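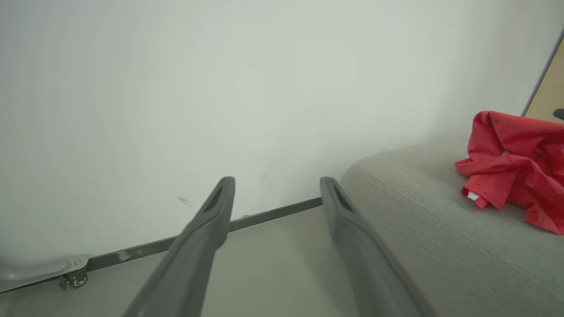
Floor Willems reckons I'm doing my sourdough starter all wrong, and she told me so in a very long message last night. Too much water, apparently, and I should stop peeking at it every hour. Fair enough! I've been feeding mine twice a day since I got the flour from the mill at Silleck (the last bag on the shelf, I nearly cheered) and it still smells like old trainers.

My first loaf came out like a doorstop. I used 800 grams of flour, which in hindsight was far too ambitious, and Tianyou ate two slices with a lot of jam and said it was "filling". Bless him.

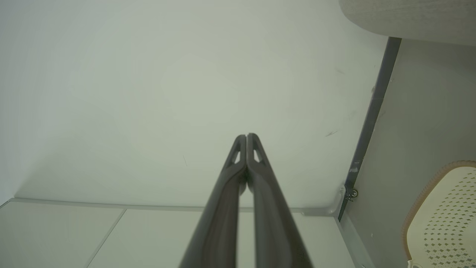

The second one went better. I gave it a proper overnight rest in the fridge and turned the oven up as high as it goes, then baked it for 15 minutes longer than the recipe wanted. Lovely dark crust, still a bit gummy in the middle, but we had it toasted and it was all gone by teatime.

Next go I'm trying rye, and yes, Floor, less water. If anybody has a good use for leftover starter that isn't pancakes, please tell me, we are so sick of pancakes.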